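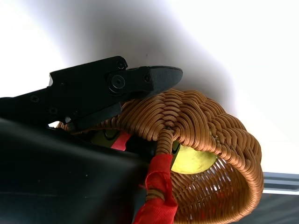

Pitch and clubhouse news

The main pitch at Irkholm is now closed for its summer rest. The goalmouths at the Menero Road end took a battering over the winter and have been dug out, levelled and reseeded. Please keep off the grass, including for kickabouts after junior training. The small pitch behind the car park stays open until the end of the month.

We are still short of people for the fence painting. If you can spare a morning, put your name on the sheet by the bar. Brushes and paint are provided -- old clothes are not.

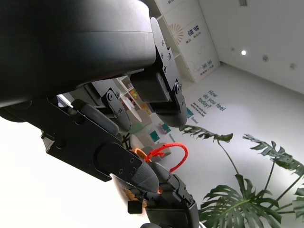 Season tickets

Renewals for the coming season opened in May and 71 have been taken up so far. An adult ticket is £50 and covers all home league matches. Cup ties are extra, as before. Under-16s get in free with a paying adult.

Existing holders keep their usual seat in the stand if they renew before the first home friendly, against Kereama Athletic. After that any seats left over go on general sale. Forms are in the clubhouse or can be sent by post on request.

The Vunero Cup final drew a crowd of roughly 840, our best gate of the season by a long way. We lost on penalties, but the takings have paid for the new floodlight bulbs. The replica shirts left over from the day are £5 each while they last, mostly in small and extra large. 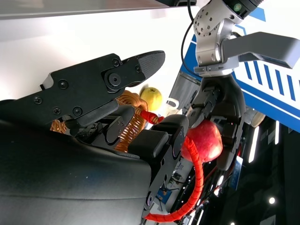 Page last updated: June 2019

The fixture list will go up on the noticeboard as soon as the league confirms it. Pre-season training for the first team and reserves starts at the small pitch -- bring both boots and trainers, as the ground is hard.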